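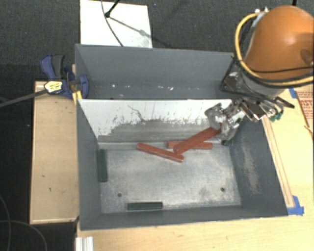

Notes for the workshop night talk, 7 Aug 2023. Twenty minutes if I leave out the hose. I won't leave out the hose.

## Opening

- Thank Ourania Karras for the room and the loan of the projector.
- Say my name. I forgot last time and was called Apostolos for the rest of the evening. (He's the tall one. Point to him.)
- Ask who has ever bought an industrial robot arm at a clearance auction. Wait. Put own hand up.

## What we wanted

Picking blocks out of a bin and putting them back in the bin. That's the whole project. My sister asked what it was for and I talked for ten minutes without answering her.

We called it Greltent, after the name on the crate the arm arrived in. The arm cost $3000, which Apostolos Kourkoulas and I split, and which neither of us has mentioned at home in one go.

## The bin

- Metal, two compartments. Blocks start in the front one. The back one is for "later".
- Paint on the divider is badly scratched. Two choices: repaint it, or call it texture. We went with texture.
- Bare metal floor is shiny in patches and smudged in others, so the vision code found blocks that weren't there. It was very sure about them, too.
- Red blocks are easy. Dark green ones up against a grey wall are where the evenings go.

PAUSE – somebody will ask why we don't just paint the floor matt black. Say "good question" and move on.

## Holding things still

First version had the bin sitting loose on the table. Second version has a bar clamp on the back corner, a strip of wood down the side and blue tape. I'd like to tell you we modelled the forces. We had a clamp, so we used the clamp.

If you take one thing home: fix the bin *before* you calibrate. We calibrated first. Then someone leaned on the table to admire the calibration.

## The gripper

- Fingers are grey and a bit rounded. Fine on a block lying flat on its own.
- Not so fine when two blocks cross over each other. It grabs the top one at one end and the block comes up on a lean.
- Tried to cure the lean in software for most of autumn. Cured it by closing the fingers more slowly. Apostolos suggested this in week one and is very gracious about it, if you count smiling.

## The hose (keep it short)

Yellow, loops around the side of the arm. Every route we tried was either too tight at full reach or long enough to catch on the bin. The loop it has now is attempt I've-stopped-writing-it-down. Cables follow the same path. Don't tidy it. I tidied it once and we lost a Saturday.

## Numbers slide

| | |
|---|---|
| Picks tried | 1202 |
| Picks missed | 172 |
| Speed, per cent of what the arm can do | 50 |

Let them read it. Don't do the division out loud, I got it wrong at the rehearsal.

Most of the misses are in the corners. The gripper body gets close to the wall, the planner loses its nerve and we all go and make tea.

## What's next

- Use the back compartment, so the blocks at least go *somewhere*.
- Proper bracket for the hose. Tzanetos has quoted us. We're thinking about the quote.
- Aiming for a sorting demo in September, red one side, green the other.

## Questions

Likely ones: is it safe (we stand back and one of us holds the stop button), can I have a go (see previous), does it run on the Clokent controller (no, we sold that to pay for the gripper).

Lights back on. Chairs go against the left wall, stacked in fives.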